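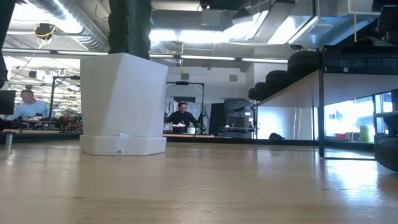
Planters and Benches: A Small Gallery from the Workshop Floor

In our building we have many plants and many tables, and for a long time I wanted to put both of them on one page. My name is Ah-rin Yook and I take care of the plants in the common areas. The page is short, because I am better with a watering can than with writing, but I tried to write down the details that other people asked me for in the hallway.

The cactus-like plant on the tabletop

The white planter is a square one, a little narrower at the bottom, with faceted sides. I like this shape very much. When the light comes from one side, the left face is bright and the front becomes soft gray, and the plain white pot looks more interesting than it did in the catalog. It stands in a wide white saucer with rounded corners. The small tab between pot and saucer is easy to miss, so please look for it before you lift anything.

The plant has a thick dark green stem with a bumpy and ribbed surface. For visitors who want to try a similar one at home, my habit is to give 60 ml of water and then wait until the soil is dry to the touch. In April 2021 I changed the soil to a mix from Prastard, and I am satisfied with it. It is more coarse than the old one and the water goes through faster.

The table is wood in a light color with a glossy finish. It shows the grain nicely, but it also shows every reflection of the ceiling lights. Ji-hoon Ha prefers a matte oil for this reason. We have discussed this many times and we will probably discuss it again in May, when the next tabletop is planned.

The big room and its benches

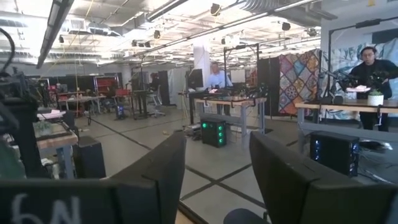 Tekaneck Gallery Pages, No. 148

In the big room the workbenches have light wood tops and gray metal legs. I think this combination is friendly for the eyes, especially above a gray concrete floor. The dark tape lines on the floor make a grid, and they are a good help when somebody wants to put furniture back in its place.

The red chairs and tables are my favorite corner. They are close to the red shelving unit, and against the dark back wall the color is very strong. I once proposed to put a planter there also, from the Zeria series in white, but the corner is far from the windows and I did not want to make a plant suffer for the decoration.

A tall black standing desk has a gray rolling office chair next to it. Some colleagues find this a strange pair. I use a standing desk in the morning and I am happy to have a chair in the afternoon, so for me it is a normal pair.

If you have a question about the soil or the saucers, please leave a note in box 234 and I will answer when I make my round with the water.

Contact: Plants and Furniture, Room 355 | © Tekaneck Gallery Pages | Back to top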